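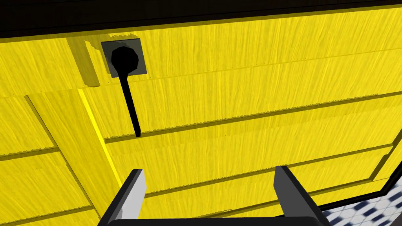

Passeio de caiaque na represa de Carnbridge – vale a pena?

remo_torto
Vi o anúncio da Listilitz: descida até a barragem velha, 124 reais por pessoa, "natureza intocada". Alguém foi mesmo ou só leu o site?

beira_dagua
Fui em setembro. Gostei. Água calma, muita garça, dá para parar e nadar. O guia era atencioso.

lontra77
Natureza intocada com marina do lado? Sei. E o colete é cobrado à parte, 20 reais. Isso o anúncio não diz.

beira_dagua
Comigo não cobraram colete nenhum.

lontra77
Comigo cobraram. Tenho o recibo.

remo_torto
E a alternativa, a Cistunex? Pedem 100 e saem do píer Mendoza.

pescador_cetico
Mais barato no papel. Você deixa 200 de caução e eles acham risco no casco até em caiaque novo – o meu demorou a voltar. Prefiro a Listilitz, e olha que não confio muito nela.

lontra77
Discordo, devolveram a minha na hora. Só fotografe o casco antes de sair.

remo_torto
Então uma cobra o colete quando quer e a outra segura a caução. Vou perguntar por escrito às duas. Alguém sabe se deixam levar cachorro?

beira_dagua
Na Listilitz, cachorro pequeno pode. Confirme antes.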